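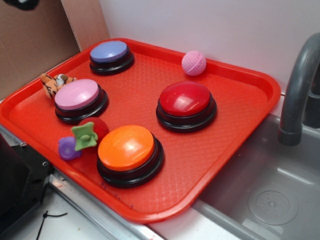 Is the softer finger set worth the slower close? For small squashy things I'd say it is, and for the buttons it makes no difference at all, so the soft set stays on through August unless somebody shouts.

OK, so where we are. I swapped out the Kosta fingers first thing and put the Lamont pair on, which took way longer than it should have (one of the screws had been put in with enough threadlocker to hold a bridge together). Re-zeroed the gripper, ran the open/close check 16 times, no drift. Then on to the tray.

Same layout as last time: blue button at the back, pink left, red right, orange in front, toys in between. I like the red tray for this because the raised rim gives the fingers something to bump into if the approach is lazy, and our approach is lazy more often than I'd like to admit! The diamond texture on the floor also messes with the depth estimate a bit. Cameron Pringle thinks that's a lighting thing. I think it's the texture. We have a coffee riding on it.

Targets in order: pink ball, strawberry, purple toy, tiger. Ball goes first every time so the logs line up with the Atelmont runs.

Force limit started at the old setting, which is too much for the knit ball. Dropped it by 4 steps in the config and left it there for the rest of the session. If you pull my config, check that line before you run anything hard-bodied, you'll get slip.

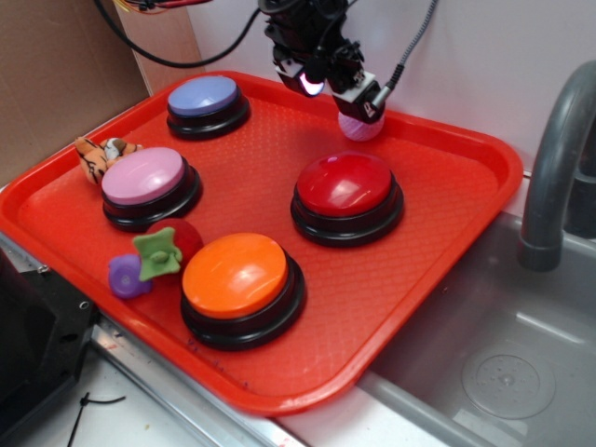

The other thing I wanted to know was whether the wrist could come in between the blue and red buttons without clipping either cap. There's not much room in there, and the planner likes to swing wide and come down at an angle, so I pinned the approach to straight down and capped the speed at 69 percent. Feels painfully slow to watch. I'll try raising it once the finger tips are worn in a little.

Cable routing still bugs me. The gray braided one wants more slack at the wrist, and I'd love to clip the black loop up higher before it snags on something. Cameron has a bag of the Rulosura clips somewhere, ask him.

Log is saved as run 514, controller settings in the same folder. Still to do: tiger with the wrist rotated, strawberry grabbed by the leaves (I know, I know), and one full pass with the Kosta fingers back on so the comparison is fair. Also order more threadlocker, the weak kind!!

Questions about the bench? Contact the lab desk
© Rulosura Workshop Notes. All rights reserved.
We use cookies to remember your settings. Accept | Manage preferences
Back to top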